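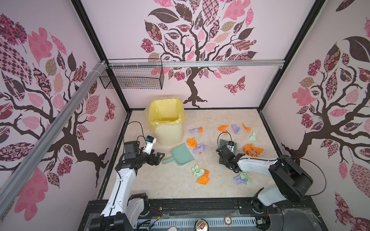 The Case for Patterned Walls in Working Rooms

Institutions that manage shared workspace have grown used to white paint. It is cheap, it can be touched up from the same can for years, and it offends no one. The facilities group at Brovstead followed that practice across 20 rooms until April, when a review of the Ullance building raised the question of whether utility rooms deserve any decoration at all. It is the position of this essay that they do.

The usual objection concerns cleaning. A pale pink paper printed with trees, checkered leaves and a butterfly is thought to belong in a bedroom, well away from trash bins and dustpans. Yet litter is picked up from the floor, and the floor is where durability should be paid for. A beige marbled surface has its own drawback, as small beige scraps are easily missed on it. Crumpled paper in orange or mint green is another matter and can be found at a glance.

Stijn Timmermans, writing in the Ukent newsletter, has argued that ornament distracts people from routine work. His concern should be taken seriously in rooms where fine parts are sorted or labels are read. It carries less weight where the task is sweeping. A person bending over a dustpan is not reading the wall.

Cost remains the stronger argument against. The Vukadinović supply list prices a patterned roll at four times the plain one, and a damaged strip must be matched to the pattern before it is replaced. We would advise any department to order 8 spare rolls with the first delivery and to store them flat.

The choice of bin and liner should also be settled early. A cream bin with a yellow bag sits comfortably against pink and maroon — a black one would dominate a small room. Such details are commonly left to whoever places the order, and they should be written into the room plan together with the paint and the flooring.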